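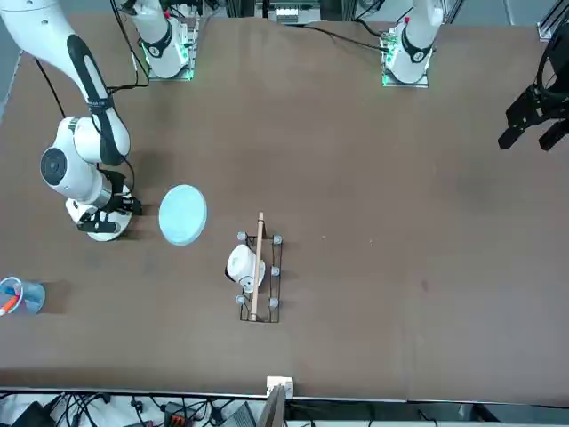
A two-armed robot at a work table with a plate, a rack and a cup.

How Does a Robot Put Away a Cup?

You can probably put a cup on a rack without thinking about it. You look, you reach, you grab and you let go. For a robot, each of those steps has to be worked out.

This page is about a robot kit called the Zotell Table Kit. It is made for labs, colleges and big workshops where people teach robots to do jobs with their arms. You may see one if your class visits the Flunton Science Workshop, where the kit is used in the robot room.

What comes in the kit?

The Zotell kit has two robot arms. Each arm starts at a base. A base has to be held down firmly, because an arm that is stretched out can be heavy at one end. Try holding a full backpack away from your body and you will feel the same thing in your shoulder. The bases in the picture are white, and each one sits on a square metal plate with small green lights at the edges.

An arm is made of links and joints. Links are the stiff parts, like the bones in your arm. Joints are the places where the arm can bend or turn, like your elbow and your wrist. The big rounded part with the black cap on the white arm is its elbow.

At the end of each arm is a gripper. A gripper does the job of a hand, but it is much simpler. The black gripper near the plate has two fingers. It has no thumb and no palm. It can open and it can close. You can try being a gripper yourself. Hold your pointer finger and thumb out straight, keep your other fingers tucked in, and pick up a pencil. Now try a plate. The plate is harder.

The kit also comes with cables. Some carry electricity and some carry messages between the arms and the computer.

The table is not part of the kit. You have to have your own, and it must be strong and flat.

What is the work?

The kit comes with a book of jobs for the robot to learn. One of them is called Dish Rack. The things used for it are ones you might find in a kitchen or a craft drawer: a plate, a cup, a wire rack and a long wooden dowel. A dowel is a smooth round stick.

Dish Rack can be set up in many ways. The cup might stand up or lie on its side. The dowel might be on the table or across the rack. People change the setup so that the robot doesn't learn only one pattern. If you always practiced catching a ball thrown from the same spot, you would have trouble when somebody threw it from the other side of the yard.

How does the robot learn?

A person teaches it. The teacher moves the arms through the job while the computer saves where every joint is and when the grippers open and close. One time through the job is called a demonstration. The Dish Rack lesson at Flunton was made from 173 demonstrations. The Brunet software that comes with the kit looks through all of them and finds what they have in common. Then the robot tries the job on its own.

It makes mistakes at first. It may close its fingers too early, or push a cup when it should lift it. When that happens, people make more demonstrations of the part that went wrong. At Flunton the total for all of the jobs in the book is now 385.

Why is a plate hard to pick up?

A plate is flat and close to the table. Two straight fingers can't get under it easily. The robot has to find the rim, because the rim is raised a little and gives the fingers something to pinch. Some teams have the robot slide the plate to the edge of the table first and pick it up from there. People do this with coins and playing cards.

A cup lying on its side has a different problem. It is round, so it can roll. One way to pick it up is to put one finger inside the opening and one finger outside, then close them on the wall of the cup.

A rack made of thin rods is tricky too. A robot that uses cameras may find thin, dark rods harder to see than a big flat plate.

Is the kit any good?

We asked the robot room at Flunton what they like and don't like about it.

They like that the arms move smoothly and that the job book starts with easy jobs. The first 3 jobs use only one arm. The hardest jobs use both arms together.

They don't like the setup. It took them a whole afternoon, and the instructions for the cables are hard to follow. They also wish there were more kinds of grippers. A soft one, called the Telach Soft Grip, is sold separately.

The kit is not a toy and is not made for homes. Children age 8 and older can watch it at Flunton with an adult, standing behind the yellow line. Robot room demonstrations start at 2:00 p.m.

Words to know

Base: the part that holds a robot arm in place.
Demonstration: one time through a job, done by a person so that the robot can learn it.
Dowel: a round wooden stick.
Gripper: the part at the end of a robot arm that holds things.
Joint: a place where the arm bends or turns.
Link: a stiff part between two joints.

Try it at home

Lay a plastic cup on its side on a table. Put a sock over each hand so that you have only two "fingers," your thumb and everything else. Pick up the cup and stand it in a bowl. Then close your eyes and have a friend tell you where to move your hand. Count how many directions your friend has to give you before the cup is in the bowl.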